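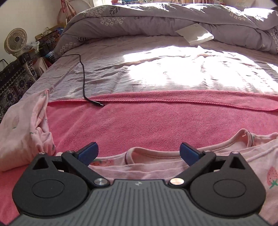 Bastow Friction Fire Kit (Bow Drill Set)

Item 187
Maker: Bastow
Availability: ships from the Givari store

The Bastow kit contains the parts needed to start an ember by friction. All wood is air dried for 14 months before cutting. The set is supplied untreated, with no wax or oil on any burning surface.

Contents

Hearth board, willow, with 2 notches started
Spindle, hazel
Bow, ash, with a natural curve
Cord, braided nettle fiber
Hand socket, soapstone
Tinder bundle, cedar bark

Preparation

Carve the blunt end of the spindle to a shallow dome and the upper end to a longer taper. Seat the blunt end on the hearth board and turn it slowly until a round, dark depression forms. The notch should then be opened to just short of the center of that depression. A notch that is too narrow packs with dust and chokes. Rub a little tallow or green leaf into the socket before each use. Keep both away from the lower end of the spindle.

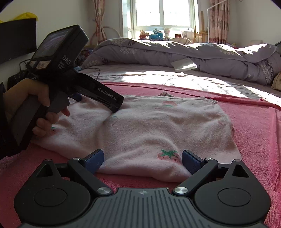

Cord

Nettle cord wears faster than rawhide and should be checked for fraying where it wraps the spindle. Wrap once, with the spindle on the outside of the cord. If the cord slips, tighten it at the bow tip. The Fraser rawhide cord fits the same bow and is sold separately. Rawhide stretches when damp and has to be retied.

Storage

Store the hearth board and spindle in a dry cloth bag, off the floor. Plastic bags hold moisture and are not suitable. Wood that has taken up water can be used again after several weeks in a warm room, but may need a fresh depression.

Replacement parts

Hearth boards and spindles are sold in matched pairs. Pairs from the Nemen range are slightly thicker and need a wider notch. Mixing the two ranges is possible but gives slower results.

Notes on the wood

Willow and hazel are cut in winter from coppiced stands. Color and grain vary between batches, and small knots outside the working area are not treated as defects. The current batch is limited to 3,000 sets.

Use outdoors on bare ground. Check local fire restrictions first.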